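Gandico Nahttrainer Set 2 im Test: Silikonpad und Instrumente für das Nähen am Modell

6. Januar 2022

Das Set 2 von Gandico richtet sich an Studierende und an Praxen, die Nahttechniken am Modell üben lassen. Geliefert werden ein dreischichtiges Silikonpad, ein Nadelhalter, eine anatomische Pinzette, eine Fadenschere und zwölf Päckchen Nahtmaterial der Stärken 2-0 bis 4-0. Das Vergleichsmodell Paiva P3 stand während des gesamten Testzeitraums zur Verfügung.

Aufbau des Pads

Das Pad besteht aus Haut-, Fett- und Muskelschicht. Zwischen Haut und Fett liegt ein Gewebenetz, das das Ausreißen der Stiche verhindern soll. Bei Einzelknopfnähten mit 3-0 und einem Randabstand von 5 mm hielt es durchgehend. Bei 4-0 und 3 mm Abstand schnitt der Faden ein, sobald der erste Knoten zu fest angezogen wurde. Das Paiva-Pad reagiert hier gutmütiger, ist dafür aber merklich zäher beim Einstich.

Die vorgeschnittenen Wunden sind zu gerade. Für Rückstichnähte nach Donati genügt das, für Übungen an gezackten oder sternförmigen Defekten muss man selbst zum Skalpell greifen. Eigene Schnitte sollten mindestens 15 mm Abstand zu den vorhandenen haben, sonst wandert der Steg beim Verschluss mit.
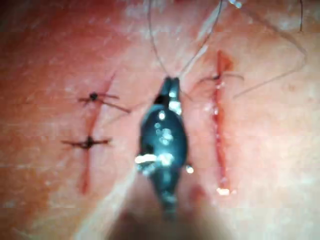
Nach 200 Stichen pro Schnitt waren die Wundränder perforiert, ließen sich aber noch adaptieren. Nach 400 Stichen hob sich die Hautschicht stellenweise vom Netz ab. Der Hersteller nennt 2.000 Stiche für das gesamte Pad. Dieser Wert ist nur erreichbar, wenn alle Schnitte gleichmäßig benutzt werden.

Instrumente

Der Nadelhalter nach Mayo-Hegar misst 16 cm. Die Sperre rastet in drei Stufen, die erste schließt zu locker: Eine kleine Nadel dreht sich beim Durchstechen der Hautschicht weg. Ab der zweiten Stufe sitzt sie fest. Die Pinzette ist brauchbar, eine chirurgische mit Zähnchen fehlt und muss zugekauft werden. Die Schere trennt 2-0 sauber, 4-0 wird gelegentlich gequetscht.

Unterlage und Reinigung

Auf glatten Tischen rutscht das Pad. Abhilfe schafft die Klemmplatte von Stindeck, die nicht zum Lieferumfang gehört. Zur Reinigung reichen lauwarmes Wasser und Spülmittel, danach etwas Talkum. Der Reiniger Fluvora machte die Oberfläche klebrig und ist nicht zu empfehlen.

Bewertung

Pad: gut
Nadelhalter: befriedigend
Pinzette und Schere: befriedigend
Nahtmaterial: gut, Ablaufdatum fehlt auf den Päckchen
Gesamt: gut (2,3)

Ersatzpads sind einzeln erhältlich, der Nadelhalter nur im Set.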